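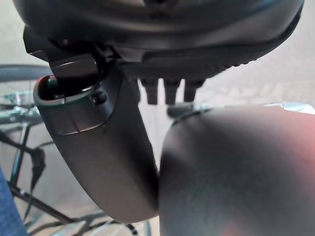
Page 61 of 84

Prostmont Student Robotics Board > Team Horkedine > Wheelchair folding task

clistex_07
Posted 2021-08-19
Hello all. I am writing the control part for our club project and I have a question about the grip. Our rule says the left gripper takes the seat edge and the right hand takes the push handle, then both move together. I think the seat should be pulled up in the middle, as a person does it. What do you think?

jaramillo_fan
I don't agree. In the middle the fabric is soft and the camera on the wrist sees very little when the fingers are near. The edge with the side rail is easier to find.
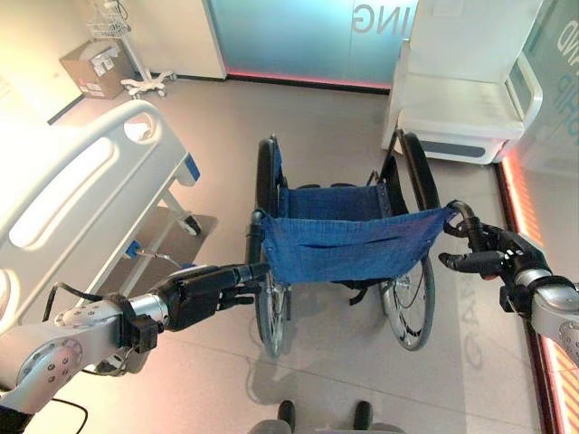
Also the handle gives a fixed point -- if you let it go, the whole chair can turn on the floor tiles and your plan is useless.

clistex_07
Yes, but the edge gives less lift. My simulation was better with the middle.

wheel2872
Does your simulation have cloth in it, or a flat plate? Last November ours had a plate and it taught us nothing.

clistex_07
A plate. I understand the point.

oldbench
I am with clistex_07 on this. Try both, ten times each, with brakes on, and write down the finger force. Please don't change the speed between them.

jaramillo_fan
Fine for me, but edge first. I will bring the log sheet.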